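The Nosholm Complete Collection, reviewed

I grew up watching Nosholm after school, so when Mollah put the whole cartoon into one box set I ordered it the week it went up. The set covers all 7 seasons plus the 2 TV specials, and it comes with a reprint of the first comic. My copy is number 1553 of 3319, stamped inside the lid.

The picture is better than I expected. The old tapes had a brown cast over everything, and the night scenes in Ernwood were close to unwatchable. Colors are clean now and the line work holds up on a big TV. A few episodes in season three still look soft, and the booklet says the original film for those was lost. Sound is plain stereo. The theme song is louder than the dialogue, so keep the remote nearby.

As for the show itself, the first two seasons are slow. The badger knights spend a lot of time walking and explaining the rules of the kingdom to each other. It picks up once Baron Zundthorpe arrives, and seasons four and five are as good as any cartoon from that period. The last season was made by a different crew and you can tell — the jokes are broader and two of the main voices change.

The box is my main complaint. The discs sit in tight cardboard sleeves, and I scratched one getting it out the first time. Plastic trays would have added very little to the price. The comic reprint is nice paper but slightly smaller than the original, which will bother collectors.

The booklet has a long interview with Jomar Navarro, who wrote most of the middle seasons. It's the best extra in the set. He goes through how the scripts were split up and which characters were cut.
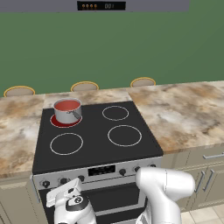
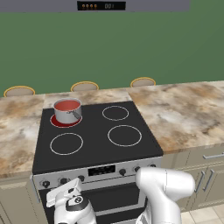

There are no commentary tracks, and the specials are on the last disc with no chapter stops. If you only want the good years, Mollah sells seasons four and five separately, without the comic or the booklet. I would still get the full box if you watched it as a kid. For anyone new to it, start with the Zundthorpe episodes and go back later.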